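3.2 Storage of returned items

The survey covered 37 small lending libraries in and near Lultmont, all of which lend household goods as well as books. Staff at each site filled in a paper form every time an item came back, noting its condition, where it was put down and how long it stayed there before being shelved. The forms were collected between January and the end of the lending year. After duplicates were removed, 1474 returns remained for analysis.

Most sites had no fixed rule for where returned goods should go. At Okbridge they were left on the counter until closing time. At Clerkden they went straight to a back room, where they were checked against the loan slip. Vaher and Nedeljković, in an earlier study of the Clerkden branch, found that items put into an open container were shelved sooner than items left on a flat surface. We grouped the storage places in our forms in the same way: open bin, flat surface, closed cupboard and floor. 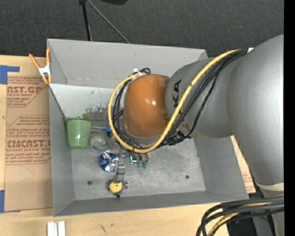

Figure 5. A large grey rectangular bin on a light wooden tabletop.

Open bins were counted as one group whatever their size or material. Where a form gave two places, we used the first. Forms that gave no place at all were kept for the condition figures but left out of the timing figures.

Goods left on the floor waited longest, and this held for both large and small sites. The difference between open bins and closed cupboards was small on weekdays and larger at weekends, when fewer staff were present. One site, Begović Street, moved from cupboards to bins part of the way through the survey. It returned more than 100 forms, and we report its two periods separately in the next section.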